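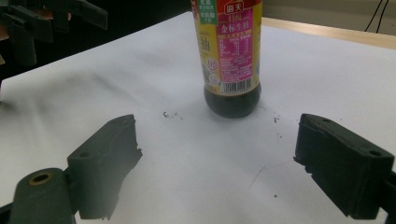
By the editor, Wemham Radio Notebook
Posted in Interviews, November
Filed under: campus radio, carrier current, AM

I'd been trying to get this interview for two years, and when it finally came together it was because I answered the wrong email. I'd asked a question on a swap list about a box of old cart machines, and the woman who wrote back to sell me one (I didn't buy it, my wife would like that noted) mentioned in her last line that she used to be chief engineer at Starus. I nearly fell off the chair!

If you didn't live in the dorms at Gostau you've probably never heard Starus, and I mean that literally. It was a carrier current station. The signal went into the building wiring and more or less stopped at the walls, and if you carried your radio out to the parking lot it was gone before you found your keys. I grew up close enough to see the dorm lights and I never once picked it up, and believe me I tried. I had a wire out of my bedroom window that my father mowed over every summer.

So I had a long list of questions, and she had a big pot of coffee, and we started where I wanted to start, with the frequency.

"600," she said. "It was always 600. Everyone who came after us thought we picked it for some clever reason. It was the quietest spot on the dial in the basement of the first dorm, on the first night, with a cheap pocket radio. Then the posters got printed."

She joined in her first semester. There was a sign-up table and she went up to it wanting to play records. They asked whether she could solder. She could, a little, from fixing her brother's guitar cords, and she says she was on the air exactly four times in the next three years.

"I was always in a basement. I knew the laundry rooms better than the classrooms. Each building had its own little transmitter, a gray box, and a coupler that put the signal on the power lines. When it worked it was lovely. You could walk down a hallway and hear the same song coming out of every other door. When it didn't work it was a hum, and they'd call me."

I asked her about the hum, because the one tape I own of Starus has a terrible one all the way through side A.

"Which building?" she asked, right away.

I told her I had no idea. She made me play it. I'd brought it along on my phone and we listened to a good ten minutes, with her head tipped over to one side like my old dog at the vacuum cleaner, and then she pointed at the phone.

"That's North. That's the elevator motor. Wait." And we waited, and there came a sort of grinding swoop under the weather forecast, and she laughed so hard she had to put her cup down. "Somebody's going up!"

I've had that tape for years. I had it down in my notes as a worn capstan.

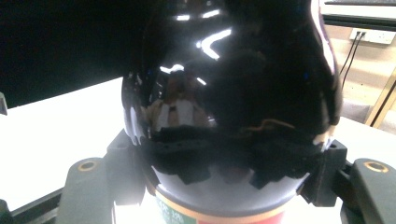

The studio itself was over a shop in Wemham for the first stretch, she told me, which I hadn't known. I'd always assumed it was on campus from the beginning. The shop was Bhatia, the TV and appliance place, and the station had the two rooms upstairs at a rent she remembers as "whatever we had that month." Audio went to the dorms over a leased phone line. The shop threw in old stock when it was clearing shelves, so the monitor speakers were from a console stereo, and the on-air light was a refrigerator bulb painted red with nail polish.

"The paint would cook," she said. "It smelled awful. You could tell how long somebody's shift had been by the smell."

I wanted to know about the request line, which gets talked about a lot on the boards. There's a long-running argument over whether Starus really gave out a phone number on air or whether people just yelled up from the sidewalk. She was very firm about this one. There was a number, it ended in 3822, and it rang in the shop as well as in the studio. In the evening that didn't matter. In the afternoon, people calling for a song would get whoever was on the sales floor, and the sales floor got pretty good at it.

"They'd write it on a receipt and run it up the stairs. We had a nail for the receipts. I think some of the djs liked it better, you'd get a song request and on the other side somebody had started writing up a washer and dryer."

The move to campus came when the leased line got too expensive. She had a lot to say about this and some of it she asked me to leave out, so I will. What I can pass on is that the student council offered a room under the dining hall, that the room had a drain in the floor, and that the whole studio went across town in one night in a borrowed bread truck. They signed off at midnight and were supposed to be back at six in the morning. They made it back at twenty past, with one turntable, and the first record was whatever happened to be on top of the crate. She wouldn't tell me what it was. She says she's been embarrassed for decades and sees no reason to stop.

Then I asked about recordings, because of course I did. Regular readers know I ask everyone. Almost nothing from Starus has turned up. There's my tape with the elevator, there's a short piece of a basketball game that somebody posted and then took down, and there's a jingle reel of very doubtful origin.

She got up and left the room without a word, and I could hear a closet door. When she came back she had a long file drawer, the kind out of a library, and she put it on the table and told me to wash my hands.

It was index cards. One card per program, in about every color of ink you can buy, with the date, the host, the first and last record, and a column for "trouble." I did ask how many, and she'd counted them when she moved house: 842. That isn't every program by a long way. It covers the campus years and then a few older ones at the back from over the shop, with grease on them. But nobody writing about the station has ever had more than a couple of printed schedules to go on, so you can imagine my face.

The trouble column is the best reading I've had all year. "Hum in North." "Hum in North." "Tone arm." "Mouse (alive)." "Hum in North, fixed." And on the very next card, "Hum in North."
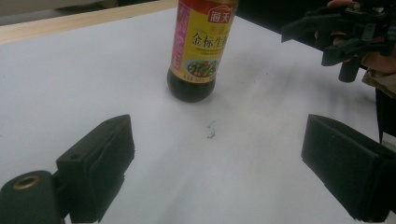
"I kept them so I could prove things," she said. "If somebody told me South had been off for a week I could go to the drawer and tell them it was three nights. I was kind of a pain about it."

Did she have tapes too? A few, she thinks. There was a habit of recording the first show of each semester, and the reels got reused, so what's left is whatever somebody forgot to put back. She has a carton she hasn't opened. I offered to open it on the spot and was told to finish my coffee.

I asked her what killed the station in the end, and I had my own theory ready (the rewiring of the dorms, which is what I've always written on this site). She shook her head.

"The rewiring made it better, if anything. We got the cleanest signal we'd ever had. But by then kids were showing up without an AM radio. I'd knock on a door to check reception and ask them to put it on 600, and they'd have to go look for something to put it on. I did a whole floor one night and found one radio. It was an alarm clock and it was set to buzzer."

So I've been wrong about that for a long time, and I'll be fixing the Starus page this month. The last card in the drawer is a late show, an hour of slow stuff by the look of it, and the trouble column is blank. She'd already graduated by then and was driving over from a job in the next county to keep the boxes going. The transmitters were pulled out over the summer. She has one of them. It's on a shelf in the garage behind the paint cans and she let me hold it, and it's heavier than you'd think.

I wondered if she'd ever powered it up at home. She gave me a long look.

"I'm not going to answer that," she said. "But my kitchen had very good reception."

We've agreed that I'll go back after the holidays with a scanner and start on the cards, oldest ones first, and that the carton of reels will get opened once she's found someone she trusts to bake them. If you've got a machine and know what you're doing with sticky tape, write to me and I'll pass it on to her. I'd also love to hear from anyone who lived in North, or who worked the sales floor at Bhatia and remembers running receipts up the stairs. And if you're the person who posted the basketball game, please put it back up. She'd like to hear it, and she thinks she knows which night it was from the buzz on the crowd mike.

The cart machine is still for sale, by the way.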